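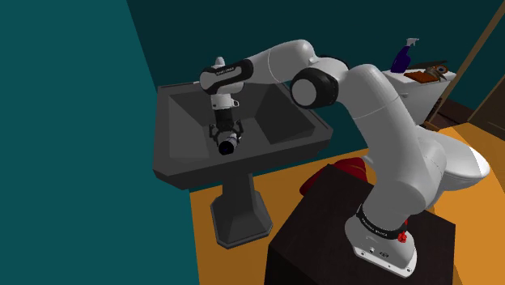 Community Help > Robot Teaching > Remote Control > Recording Demonstrations

Releasing an object over a basin: hand controller or keyboard?

Negi_Lab2
Our department is preparing a set of demonstrations in a simulated washroom. The operator controls the arm remotely, brings a small cylinder over the sink and lets go of it inside the basin. We have recorded 70 attempts with the Stisari hand controller. In 18 of them the gripper touched the rim before release, generally while the operator was lowering the wrist. Should these attempts be kept for training? We would also be grateful for advice on whether the keyboard is preferable for the last part of the movement.

Wondmont Support Desk
Attempts in which the rim was touched should be marked and held separately. They may be of use later — for instance, when teaching recovery — but they should not be mixed with the clean set at the outset.

With regard to control, the hand controller is recommended throughout. Keyboard input produces movement in short, equal steps, and a policy trained on it will tend to reproduce the pauses. Please reduce the motion scale once the gripper has passed over the edge of the basin, and give the operator a second view from the side. Depth is difficult to judge from a single view when the rim is sloped or angular. The object should be released only when the wrist has come to rest.

etden_user47
Keyboard is fine in my experience. We did 380 that way for a shelf task and it learned it. A sink may be different, I have not tried one. Do check that your recording carries on for a moment after the fingers open, as ours stopped too early and we had to repeat a whole morning of work.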